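Visit Report: Open Day at the Sturnard Housewares and Interiors Center
Prepared for the members of the Elier Design Education Network

In November, a group from the Network attended the open day at the Sturnard center. The center occupies a former textile warehouse and is used by makers of wallcoverings, small furniture and storage goods to show work that is close to production. The purpose of the visit was to review products suitable for family rooms and early childhood settings, and to renew contact with two suppliers whose goods are already used in member classrooms.

The group was received at 9:30 by Nawal Ragab, head of visitor programs, who outlined the history of the building and the terms on which exhibitors use it. The center receives roughly 2,000 visitors a year, most of them buyers and teachers. The open day is the only date on which the print floor may be entered without a separate appointment, and members who wish to see it next year are advised to register early.

The first part of the morning was spent with El Idrissi, a wallcovering printer. Staff demonstrated the preparation of inks and the matching of one roll to the next. The minimum order for a custom pattern is 50 rolls, and standard patterns may be bought singly. Several members asked about cleaning. The firm recommends a damp cloth and mild soap for all of its papers, and supplied a printed care sheet that has been added to the Network library.

Discussion then turned to the use of strong pattern in small spaces. The printer's view was that a large repeat can work well in a compact area, provided that the floor and furnishings are kept plain. Some members did not agree, and the question was left open until the display areas had been seen. 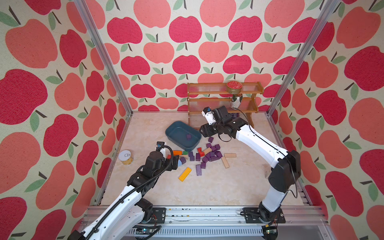

Pattern was the subject on which the group spent the most time after the break. Members had expected fruit designs to look crowded at close range. The apple paper, in crimson and coral on a speckled cream ground, covers three walls and was judged lively but not tiring, and the pale beige floor with its faint veining gives the eye somewhere to rest. The small two-tier shelf also drew favorable comment. Its brown wooden ends and clear ribbed slats take up little visual space against so busy a background, and the red-lidded tin on top picks up the color of the fruit. Members with responsibility for play areas noted the shallow blue-gray tub beside the wooden blocks – a low, wide-rimmed shape that small children can reach into without help.

The afternoon session was led by Clukova, a supplier of shelving and storage to schools and libraries. Its representatives explained how joints are tested and how replacement parts are ordered. The current catalog lists 400 items, of which a smaller number are held in stock for prompt delivery. Members raised the matter of labels that peel after one school year. The firm acknowledged the problem and will send samples of a new adhesive to any member school that requests them.

Lunch was provided in the ground floor cafeteria. The center is fully accessible by elevator, although the corridor to the print floor is narrow and visitors using wheelchairs should ask for the rear entrance. Parking is limited – the bus stop on the north side of the building is the better choice for individual travelers.

The Network thanks Ms. Ragab and the exhibitors for their time. Care sheets, price lists and the Clukova catalog may be borrowed from the Elier office during normal hours. Requests for adhesive samples should be sent to the office in writing, with the name of the school and a delivery address.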